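Room 2181, March

Carpet and small hardware, continued from the last entry.

Started 8:30. The plan for the morning was to finish putting up the Varnholm shelving along the long wall and then get the floor clean enough that we could tell what was missing. Got the second half done better than the first.

Shelving first. The uprights are in and level. The Varnholm instructions want the back rail fitted before the shelves, and the drawing shows it the other way around on the next page. Followed the text. The first bay went up without trouble. On the second bay the left upright had been turned upside down, so the peg holes did not line up with the right side (off by half a hole spacing). Took it down, turned it, put it back. Lost 40 minutes or so to that. If anyone does the remaining bay before I get to it: the end with the stamped arrow goes up, and the arrow is on the inside face where it can't be seen once the upright is against the wall. I have put a pencil mark on the outside.

There are 14 shelves in the order. Eleven are in. Two are leaning behind the door and one has a chipped front edge and should go at the bottom, chip to the wall.

Pegs. Each shelf takes four black pegs, pushed in by hand. They are a loose fit in the holes until there is weight on the shelf, and they drop out if the upright gets knocked. When one drops it makes no sound at all on this carpet, and it rolls a little before it stops. I counted what was left in the bag at the end and we are short. The bag was supposed to hold about 80, so there should have been plenty over. I don't know if the bag was short from the start or if they are all over the room. Found a few under the bench and one in my shoe.

Brackets. The small metal ones for fixing the back rail. These are easier to find, being bright, but they are flat and people step over them. Please don't put them down on the floor while working. There is a tray. The tray is the blue one on the windowsill and it holds only Varnholm parts until the shelving is finished, then it can go back to being the tray for everything.

Floor. The carpet is the same gray low-pile stuff as the rest of the building. Blue-gray, dark gray and lighter flecks all mixed together, and I suppose it was picked to hide dirt. It hides pegs just as well. Anything dark and short disappears into it from standing height. White lint shows, anything metal shows, and the rest has to be looked for with your head down near the pile.

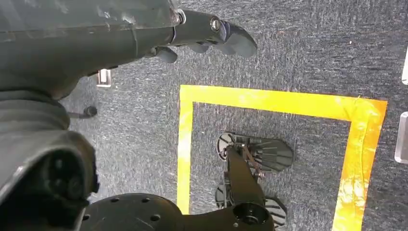
Tried three ways of finding parts before vacuuming, and I am writing them down so we don't start over next time.

Sweeping with the soft broom: poor. It moves the lint around into lines and pushes the pegs into the pile. Some of the lint stays exactly where it was.

Flashlight laid flat on the floor: good. Set it down pointing across the carpet, kneel at the other end and look back toward it. A peg throws a long shadow and is easy to spot. Works better with the ceiling lights off and the blind down. Move the light a quarter turn and do it again, as a peg lying end-on to the light is easy to miss the first time.

Hand over the carpet: good but slow. Fine for corners and along the baseboard. Wear something on your knees.

After that I vacuumed with the Peditz, with an old stocking over the hose end under the nozzle to catch anything solid. It caught two pegs, a washer, a pen cap and a piece of clear plastic I could not place. Suction drops a lot with the stocking on, so go over each strip twice. Then took the stocking off and did the whole floor again for the lint. The white specks by the door needed a third pass. They seem to come off the packing sheets from the shelf cartons, and there will be more of them as long as the cartons stay in here. Cartons are now flattened and out in the hall.

One dark spot near the bench, about where the oil can used to stand. Put Clarnidia on it (the spray, not the powder) and left it 20 minutes under a damp rag. It came up lighter but it is still there if you know where to look. I would not use more until the carpet has had a night to dry. Last time we kept going and ended up with a clean patch that looked worse than the spot.

Also moved the stool and the two crates to the far end so the third bay can go up without stepping around them. The extension cord is along the baseboard and taped down at the doorway. The tape does not hold well on the carpet and will want replacing within a week or so.

Rang Sotiropoulos at 11:15 about spare pegs. They do not sell them singly. The smallest pack is 2000, which would see out the building. They offered to ask whether the warehouse has an opened one and will call back. In the meantime I measured ours and any plain peg of the same diameter ought to do for the upper shelves. Would keep the originals for the bottom three, where the heavy boxes are going.

Stopped at 12:40.

Left to do:
Third bay, uprights and three shelves.
Back rail on bays one and two, after checking the wall behind for the cable.
Empty the Peditz. Go through the bag by hand before it is thrown out, over newspaper.
Look at the oil spot again when dry.
Put anything found on the floor in the blue tray, even if you don't know what it is.
Sotiropoulos to call back. If they ring while I am out, the answer is yes to an opened pack and no to a full one.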